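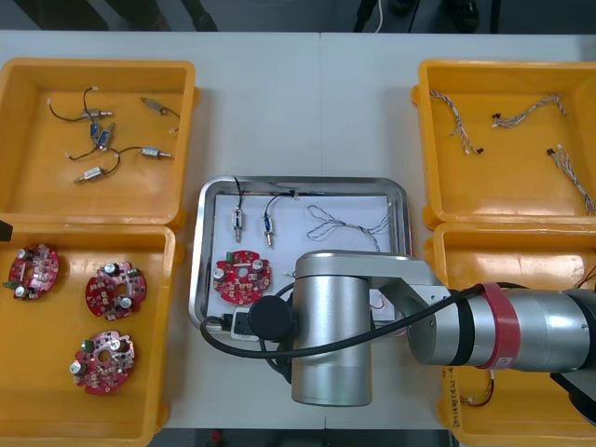 Nullcombe irrigation retrofit: progress to 09/10/2024

Valve replacement is complete in 40 of 46 zones. The remaining six are on the Davby side, where the supply main must be relaid first. Metered use for the period was 1739 cubic meters. Pressure at the Lloyd pump house held within limits after the regulator was reset. Controller wiring has been tested up to zone 38. The final claim will follow in March.

Mabli Dafis, Sondier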